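서울 성수동의 한 골목, 인쇄소였던 건물 2층에 인형 공방 알토(Altow)가 있다. 문을 연 지 8년째다. 대표는 수집용 인형의 얼굴을 다시 그리고 옷을 지어 입히는 일을 한다. 지난봄부터는 완구회사 틸트버그(Tiltberg)의 의뢰로 복각 인형 작업에 참여하고 있다. 1980년대에 나왔다가 단종된 패션 인형 '루키에(Rukier)'를 다시 내놓는 일이다. 발매는 9월로 잡혀 있다. 오전 10시에 공방을 찾아가 점심 무렵까지 이야기를 들었다.

대표는 원래 아동복 회사에서 패턴을 떴다. 인형 옷은 조카에게 선물하려고 만든 것이 시작이었다고 한다. "아동복도 작다고 생각했는데 인형 옷은 시접이 아예 다른 문제예요. 사람 옷처럼 시접을 1센티씩 두면 허리가 통나무가 됩니다. 처음 만든 원피스는 지금 봐도 두껍고 뻣뻣해요. 버리지는 않았고 서랍에 있습니다."

회사를 그만두고 공방을 열었을 때는 옷만 팔 생각이었다. 그런데 옷을 사 간 손님들이 인형 얼굴도 손봐 달라고 하기 시작했다. 오래된 인형은 입술 색이 날아가거나 눈썹 한쪽이 지워진 경우가 많다. 그는 반년쯤 중고 인형을 사다가 지우고 그리기를 반복했다. "눈은 대칭으로 그리면 오히려 이상해요. 공장에서 찍은 것도 자세히 보면 좌우가 조금씩 다릅니다. 그 차이를 알게 되는 데 시간이 걸렸어요."

루키에는 국내에서 크게 팔린 인형은 아니다. 키가 다른 패션 인형보다 조금 작고, 볼이 통통하고, 시선이 왼쪽 아래를 향한다. 수집가들 사이에서는 이 시선 때문에 호불호가 갈린다. 대표는 어릴 때 이 인형을 갖고 있었느냐는 질문에 고개를 저었다. "저는 없었어요. 사촌 언니 집에 있었는데 못 만지게 했습니다. 그래서 기억하는 건 상자뿐이에요. 분홍색 상자에 투명한 비닐 창이 있고, 옆면에 다른 옷 그림이 줄줄이 있었죠. 그 옆면을 제일 오래 봤어요."

틸트버그가 연락해 온 것은 그가 인터넷에 올린 복원 기록을 보고서였다. 회사에는 당시 금형이 남아 있지 않았다. 남은 것은 카탈로그 몇 권과 색이 바랜 견본 인형 2점이 전부였다. 그마저도 얼굴이 서로 달랐다. 하나는 초기형, 하나는 눈이 커진 후기형이었다. 어느 쪽을 기준으로 삼을지를 두고 회의가 길어졌고, 결국 몸은 초기형, 얼굴은 후기형에 가깝게 가기로 했다.

"저는 초기형을 밀었습니다. 표정이 더 심심하거든요. 심심한 얼굴이 옷을 잘 받아요. 그런데 회사에서 조사해 보니 사람들이 기억하는 루키에는 대부분 후기형이었대요. 사는 사람이 기억하는 얼굴이 아니면 복각이라고 하기 어렵죠. 그래서 제가 물러섰습니다." 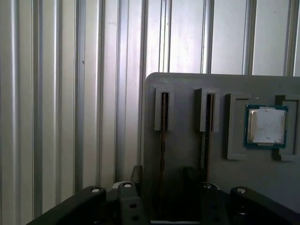

얼굴이 정해진 뒤에도 도안은 여러 번 바뀌었다. 그가 손으로 그린 원본을 틸트버그가 인쇄용 판으로 옮기는데, 붓으로는 자연스럽던 속눈썹이 인쇄하면 굵고 딱딱해졌다. 선을 가늘게 하면 이번에는 중간이 끊겼다. 색을 한 단계 연하게 바꾸고 끝을 짧게 끊는 쪽으로 해결했다. 입술은 산호색으로 시작했다가 카탈로그에 맞춰 조금 더 탁한 색으로 갔다.

가장 오래 걸린 것은 머리카락이었다고 한다. 당시 쓰던 섬유는 더 이상 나오지 않는다. 비슷한 광택을 가진 것을 찾으면 너무 미끄러워 묶은 머리가 풀렸고, 잘 묶이는 것은 광택이 없었다. "머리를 땋아 놓고 다음 날 와서 보는 일을 계속했어요. 하룻밤 지나면 답이 나옵니다. 풀려 있으면 탈락이고요." 지금 쓰기로 한 섬유는 가발 재료를 다루는 업체에서 구했다. 이마 선의 심는 간격도 견본보다 조금 좁혔다. 옛날 인형은 머리를 넘기면 두피가 훤히 보이는데, 그것까지 복각할 필요는 없다는 데에 모두 동의했다.

옷은 세 벌이 나온다. 카탈로그에 실렸던 외출복과 잠옷, 그리고 이번에 새로 디자인한 우비다. 우비는 그가 제안했다. 옛 상자 옆면에 우산을 든 그림이 있었는데 정작 그 옷은 발매된 적이 없었기 때문이다. 원단은 거래처인 아브레우(Abreu)에서 받는다. 원래 가방 안감을 주로 취급하는 곳이라 얇은 방수 원단의 종류가 많다고 했다.

"인형 옷에서 제일 어려운 게 무늬 크기예요. 사람 옷의 꽃무늬를 그대로 쓰면 인형 가슴에 꽃 한 송이가 들어갑니다. 그래서 잔무늬를 찾아다니는데, 요즘은 잔무늬가 잘 안 나와요. 외출복 체크는 결국 따로 찍었습니다. 최소 수량이 있어서 남은 원단이 저기 쌓여 있어요. 아마 몇 년은 쓸 겁니다."

단추와 똑딱이 이야기도 길게 이어졌다. 원래 옷에는 금속 똑딱이가 달려 있었는데, 오래 두면 녹이 슬어 옷과 몸에 자국을 남긴다. 그는 복원 의뢰를 받으며 그런 자국을 수없이 봤다. 이번 옷에는 플라스틱 똑딱이를 쓴다. 수집가 중에는 원형대로 금속을 써야 한다는 사람도 있어서, 이 결정이 알려지자 항의 메일이 몇 통 왔다고 한다. 그는 하나하나 답장을 했다.

1차 물량은 크지 않다. 그 가운데 200개는 공방에서 얼굴을 손으로 그린 한정판으로 나간다. 인터뷰를 한 날까지 151개를 마쳤다고 했다. 하루에 그릴 수 있는 수는 정해져 있다. 오후가 되면 눈이 피로해져서 눈동자는 오전에만 그리고, 오후에는 볼 터치와 마감 코팅을 한다. 비가 오는 날에는 코팅을 하지 않는다. 습기가 차면 표면이 뿌옇게 뜬다.

한정판이 손그림이라 얼굴이 조금씩 다른데 괜찮으냐고 물었다. "그래서 사시는 분들이 있고, 그래서 싫다는 분들도 있어요. 무작위 발송이라고 상품 설명에 적어 달라고 했습니다. 고르게 해 드리면 마지막에 남는 얼굴이 생기잖아요. 그린 사람 입장에서는 그게 좀 그렇습니다."

가격에 대해서도 물었다. 일반판은 요즘 나오는 수집용 인형과 비슷한 수준이고 한정판은 그보다 꽤 비싸다. 아이들이 갖고 놀기에는 부담스러운 값이다. 그는 이 점을 여러 번 회사에 이야기했다고 한다. "루키에는 원래 장난감이었어요. 문방구에 걸려 있던 물건입니다. 지금은 사는 사람이 거의 어른이고, 상자를 안 뜯는 분도 많아요. 그분들 취향을 뭐라고 할 수는 없지만 옷을 세 벌이나 만든 사람으로서는 갈아입혀 봤으면 좋겠습니다." 그래서 옷은 본체와 별도로도 판매하기로 했다. 몸 치수가 비슷한 다른 인형에도 입힐 수 있다.

발매가 끝나면 그동안 미뤄 둔 복원 의뢰를 처리할 계획이다. 접수는 겨울부터 막아 두었는데도 선반에 기다리는 인형이 많다. 대부분 부모가 갖고 놀던 것을 자녀가 맡긴 경우다. 머리카락이 가위로 잘린 인형이 특히 많은데, 새로 심어 달라는 사람과 그대로 두고 씻기만 해 달라는 사람이 반반이라고 한다. 그는 접수할 때 이 질문부터 한다.

사촌 언니의 루키에는 어떻게 됐느냐고 마지막으로 물었다. "이사하면서 없어졌대요. 이번에 나오면 하나 보내 주려고요. 일반판으로요. 한정판은 제 몫이 없습니다." 정오가 조금 지나 그는 작업대로 돌아가 볼 터치에 쓸 가루를 갈기 시작했다.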